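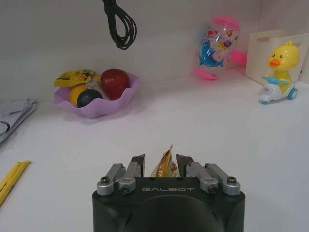

Gurkoda pick-and-place course kit, used for one semester with a high school robotics club

Rating: 3 out of 5

We bought the Gurkoda kit in January for the after-school club. It covers the lesson software, a printed workbook and a set of task cards. You supply the arm and the objects. We paid $59 per student license and needed 6.

Setup took one afternoon. The software found our gripper without a driver hunt, but the wrist camera had to be added by hand, and the manual skips that step. Edvin Eklund, one of our juniors, found the setting under the Tools menu.

The task cards are the best part. Students start with rigid blocks and move on to harder things. Snack packets were the hardest for us. The wrapper is shiny and crinkles, and the default grip force is too high for anything you plan to eat. Lower it before the first run.

Recording is simple, and the log holds 2,000 attempts before it asks you to export. Exports are slow. The workbook has typos in the chapter on calibration, and the answer key doesn't match the exercises there.

I would buy it again for beginners. A team that already competes will finish it too fast. We used Bridik the year before, and its lessons go further, but setup was worse.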